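Rakino bedroom set, known problem: finger screws coming loose
Maintained by Yakubu Adebisi. Last edit February 24, 2022.

Please read this before you train on the folding episodes.

The set has 201 episodes of folding and stacking, recorded with hand-held grippers in homes in Juvport. In 13 of them the finger bracket moved during recording. The log shows a normal opening width, but the real gap between the fingers is wider -- so the policy learns to close too early and the cloth slips.

We found the fault in December, when a policy trained on this set dropped towels again and again on the test bed. The cause was a bracket screw that was not tight enough after a finger change.

Status
The bad episodes are listed in bad_width.txt. The loader skips them by default. Episode 57 is on the list too, but only its second half is wrong.

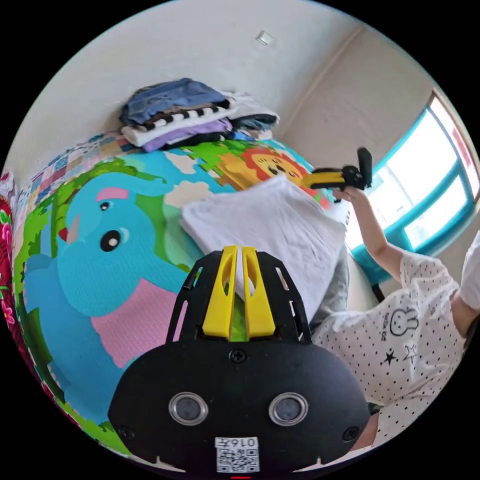 Task with clothes and a folded white towel or pillow on a bed, two grippers in use.

What to do
Check the bracket screw before every session. Run the width check after each finger change, and write the result in the session log.

Not solved yet: the width check does not see slow movement of the bracket during a long session.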